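Mulby Countertop Drying and Storage Set
Mug tree, plate stand and dish rack, sold together or one at a time
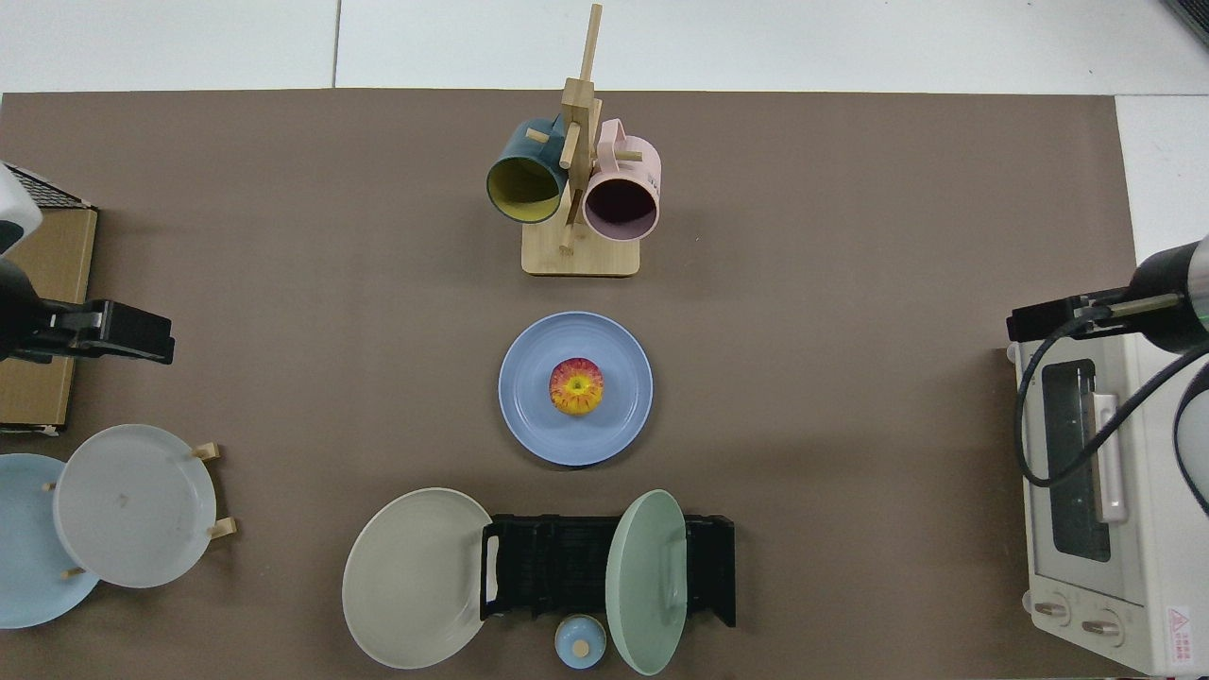
Yakubu Nnaji wrote to us that he bought the mug tree by itself in February, came back for the plate stand, and now wishes he had ordered the full set, as the separate orders cost him shipping twice. We do combine shipping if the second order comes in before the first one leaves the warehouse. Call or write and we will hold it.

The Mulby set is meant for small kitchens with more dishes than shelves. Each piece stands by itself, so you can put the rack by the sink and keep the mug tree next to the coffee maker. Nothing needs to be screwed to the wall.

Mug tree
A tall wooden post on a square wooden base, with short pegs out to the sides. Mugs hang by the handle with the opening facing down. Put heavier mugs on opposite sides to keep the weight even. Very thick handles may not fit over the pegs — measure yours first if you use handmade stoneware. The post comes separate from the base and turns in by hand. No tools are needed.

Plate stand
Short light wooden pegs hold a plate upright at a slight angle. Some people dry on it and others leave a favorite plate out on show. It works best with dinner and salad plates. Deep bowls tend to tip forward and belong in the rack.

Dish rack
Black plastic, slotted, with raised end pieces. Small and medium plates stand on edge in the slots. A large dinner plate can lean against the end if the slots are full. The rack has no tray of its own, so set it on a drying mat or beside the sink. Ours is the same rack sold under the Etov name until last year, and replacement orders for the Etov model are filled with this one.

Care
Wipe the wooden pieces with a damp cloth and dry them right away. Do not soak them or put them in the dishwasher. A little mineral oil now and then keeps the wood from looking dull. The plastic rack can be washed in warm soapy water. If scale builds up in the slots, use white vinegar and an old toothbrush, then rinse.

Ordering
Item number 1441, full set. Ships in 2 boxes, which may arrive on different days. Mugs, plates, containers and mats are not included.

Returns are accepted for 60 days on unused pieces in the original packing. If a peg arrives cracked, tell us which piece it belongs to and we will send a new part at no charge. Please keep the box until you have checked everything.

Also available at the Roussel and Hosero stores. Store stock varies, and the plate stand in particular sells out, so phone ahead if you are making a trip on Saturday.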